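May 9, 2019

Right, tea's brewed, gels are running, and I've got the better part of an hour before anything needs me, so I'm going to write up the foam cell mess properly while I still remember which plate was which.

Quick recap for anyone in the group reading this after me. We're trying to get a loading assay that behaves itself, so that we can compare how macrophages take up modified LDL when they've been grown in normal glucose and when they've been grown in high glucose. The idea is simple enough. If the cells that have been sitting in sugar all week stuff themselves with fat faster than the others, we have something worth chasing on the artery side of the diabetes project. If they don't, we've saved ourselves a year. At the moment I can't tell you which it is, as the assay changes its mind every time I look at it.

Where we'd got to last time: I had two batches of cells thawed from the Clivallow stock, both passaged the same way, both plated on the same morning. One batch loaded beautifully. Big fat droplets, lovely red staining, the sort of thing you'd put on a slide for a talk. The other looked half asleep. Same medium, same LDL, same incubator, same pair of hands (mine, so I can't blame anyone). I wrote "odd, repeat" in the book and went home, and that isn't much of a note, sorry.

So I repeated it, and this time the sleepy batch loaded well and the good batch was patchy. Brilliant.

Things I've ruled out so far, in the order I thought of them:

The stain. I made up fresh Oil Red O and filtered it twice, and stained spare wells from the old plates with it. They came out the same as they had with the old stain. I do think we should stop using the bottle at the back of the cupboard though, it had a good crop of crystals in the bottom and I'd never noticed.

The incubator. I swapped the shelves round, top plate to bottom and the other way about, and the pattern followed the plates. The CO2 reading was steady the whole time. The door seal is getting a bit tired on the left-hand side but it isn't letting much out.

The glucose itself. I measured the medium at the start and at the end with the bench meter. High was high, normal was normal, and both had dropped by about as much as you'd expect from hungry cells. I should have put in a mannitol control from day one, to show it's the sugar doing it and that we aren't just making the medium thick and salty. It's in the next run. Somebody hold me to that.

That leaves the LDL and the cells, and I'd been avoiding both of them, one for being expensive and the other for being a pain.

Started with the LDL. We've got two tubes open, both labelled Bergeron, and I had assumed they were the same prep. They are not the same prep! One has a little dot on the lid and one doesn't, and when I dug the sheet out of the freezer folder the dotted one turned out to have been oxidised for longer. I've been picking up whichever was nearest. That would do it, wouldn't it. I felt rather sick for a minute and then quite cheerful, as a stupid explanation is still an explanation.

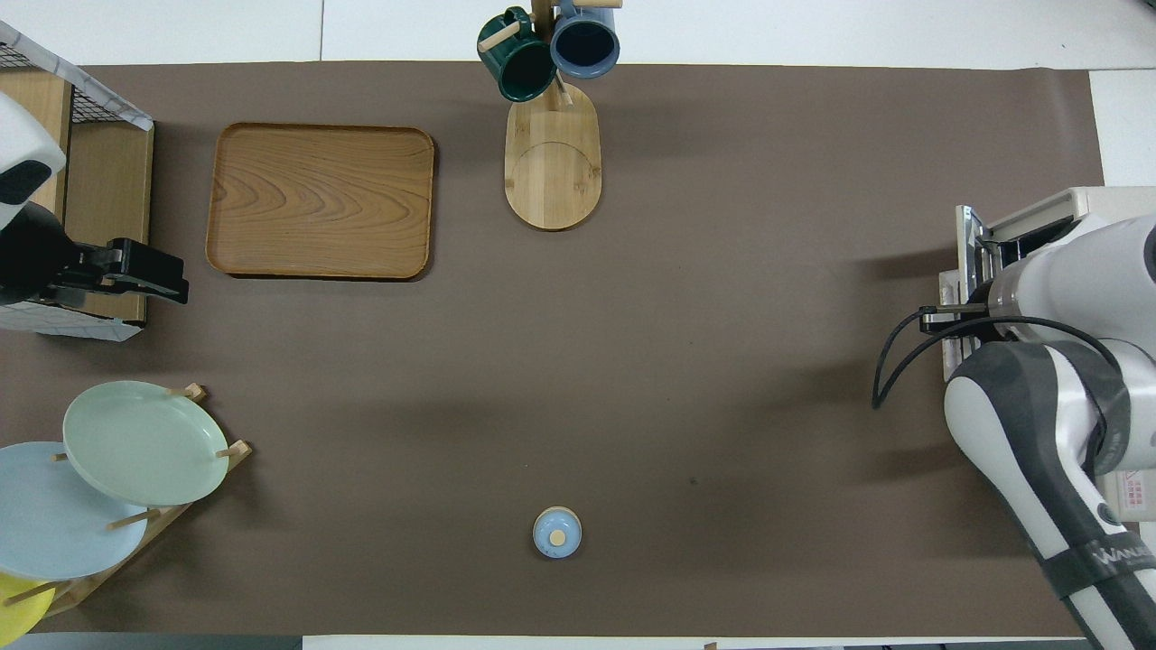 Reading time: 9 min

Back to it. I ran both tubes side by side on spare wells overnight, normal glucose only, to keep it clean. The dotted tube loads the cells harder, no question. You can see it by eye down the scope without any counting at all. I eluted the stain with isopropanol and read the plate as well, and the numbers agree with my eyes, which was a relief after the month I've had.

But (and there's always one of these) when I went back through the book to see which tube I'd used on which day, the swap only accounts for part of it. On the second repeat I'm fairly sure I used the dotted tube for everything. I'd written "tube w/ dot" in the margin in pencil, with no idea why it would matter, so well done past me. And the two batches were still different. Less different, but different.

So it's the cells too. I had a proper look at the thaw records and the sleepy batch had been kept going for a good while longer before I got hold of it. I've always been a bit casual about passage number with this line. It grows, it sticks when you tell it to, it looks happy, you use it. I think I'm going to have to stop being casual. Macrophage-type lines do drift, everyone says so, and I've nodded along and then used whatever was in the flask.

Differentiation is the other half of that. I've been giving them PMA and leaving them until they look flat and spread. "Until they look flat" isn't a method. Somebody with a different idea of flat would get a different answer, and on a day when I'm in a hurry, I'd get a different answer from myself. From now on it's a fixed time with PMA, then a fixed rest in plain medium before the LDL goes on. I've written the times on the inside of the hood cupboard in marker so we're all doing the same thing.

A word on seeding. I've been aiming for the same density every time but never checking it after they'd stuck down. For this last plate I counted one field per well after the rest step, just to get a feel for it, and the total across the plate came to 2284 cells. Fine on its own. What bothered me was how they were spread out: the edge wells were thin and the middle wells were packed. Crowded cells take up less each, so if I put all the high glucose wells in the middle and all the normal ones round the outside (guess who did precisely that, for neatness) I'm building in a difference before I've started. Next plate gets a scrambled layout, and the outermost ring gets nothing but buffer. It costs us wells. I don't care.

The image analysis. I've been using Plimum for the droplet counting and I like it, it's quick and it doesn't crash, but the default settings are wrong for us. It was joining up droplets that sit next to each other and calling them one big one, which makes the heavily loaded cells look as if they have fewer droplets than the lightly loaded ones. I sat and fiddled with it for far too long. Setting the threshold to 2000 and turning the smoothing off gets it most of the way. It still misses the tiny ones right up against the nucleus. I can live with that so long as it misses them equally in both groups, and I ought to check that it does. I've saved the settings under "foam_may" in the shared folder. Please don't save over them, make your own copy!

One more thing on the pictures side: let's all blind ourselves. I know it's a faff with a small group. I caught myself choosing prettier fields in the high glucose wells, I wasn't even trying to, my hand just went that way. Tape over the lid labels, have someone else number the wells, done.

Now the interesting bit, which I've been saving up for myself.

If I throw out every plate where I can't say for certain which LDL tube I used, and throw out the old cells, I'm left with very little. But what I've got does lean the way we hoped. High glucose cells loaded more, and they seemed slower to let go of it afterwards when I put them in medium with HDL. It's that second part I didn't expect. We've been thinking all along about how the fat gets in. Perhaps we ought to be looking at how it gets out again, and whether the export pumps are turned down in the sugary cells. That would fit with the blot from the winter that we all decided was rubbish. I'm going to dig it out. It may still be rubbish.

I'm not going to show anybody outside the group until it's been done again with all the boring controls. It's three wells here and four wells there and I've been wrong about this assay twice already.

Plan for the next run, so it's written down:

Fresh thaw from Clivallow stock, lowest passage we've got. Cap it at 20 and bin anything over.
Dotted Bergeron tube only, and the other one moved to its own box with a big label.
Normal glucose, high glucose, normal plus mannitol.
Fixed PMA time, fixed rest, as per the cupboard door.
Scrambled plate, buffer round the outside.
Half the plate fixed after loading, half left for the HDL step.
Keep lysates from the spare wells for a blot of the export proteins. The antibody's in the door of the small freezer, second rack.

I also need to ask the Clillton lot whether they'd let us have some blood monocytes. A cell line is all very well but people will want to see it in real ones, and so do I. Last time we asked, it took them until July to sort the paperwork out, so I'll write to them this afternoon before I forget.

Shopping: isopropanol, filter tips (the small ones, we've got a mountain of the large), more of the eight-well slides, marker pens that don't come off in ethanol. Someone's had the good timer off my bench again. It's the blue one and I'd like it back please.

Gel's done. The ladder looks fine, lane four has smiled a bit at the edge, and I've cut it and put it on to transfer. Blocking tonight, first antibody in the cold room overnight, and I'll come in early to wash it.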